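Blog > Around the House > The White Table

So the table is finally in! I've been going on about wanting a plain white table against that wall since we moved to Brerkolcombe, and after 2 months of dithering over legs (legs! who knew I had opinions on legs) I ordered the Prandholm one and it came on a pallet that would not fit through the gate. It's in now. I love it. I keep wiping it for no reason.

The trouble with a white table is that everything you put on it looks like you meant it. My old one was dark and scratched and could swallow a week's mail without anyone noticing. On this one a single pen looks like a statement. So I've been moving stuff on and off it, trying to work out what lives there and what goes back in the hall closet.

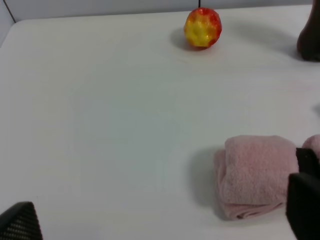
Filed under: Small Things, Tables, Pink

The pink towel is staying, I've decided. It's one of the Skenia ones, that pale dusty shade, and I fold it up small so it makes a fat little bundle with the rounded edge showing. I had it in the bathroom at first and it just disappeared in there with all the other towels. Against the white it looks so soft, and it's handy for spills, though I will probably go and get a different cloth so I don't spoil it (I know, I know).

The apple I go back and forth on. I like the red and I really like that big patch of yellow on the front, and it's the only strong color over on that side. My sister would put seven of them in a bowl. I tried a bowl. It felt like a dentist's waiting room, so back to one apple, up near the wall.

Then there's the cord hanging down the wall right behind it, which I see every single time I walk past. I priced one of those paintable covers at Bouzid and came home with a lampshade instead. Maybe in April, when I get the paint out for the baseboards anyway.

Oh, and if you're thinking about a matte top, go for it. I was worried it would mark, and so far the only thing I've had to scrub off was turmeric, which took two tries and some baking soda. Next up is a chair. I have a green one in mind and everyone in the house is against it.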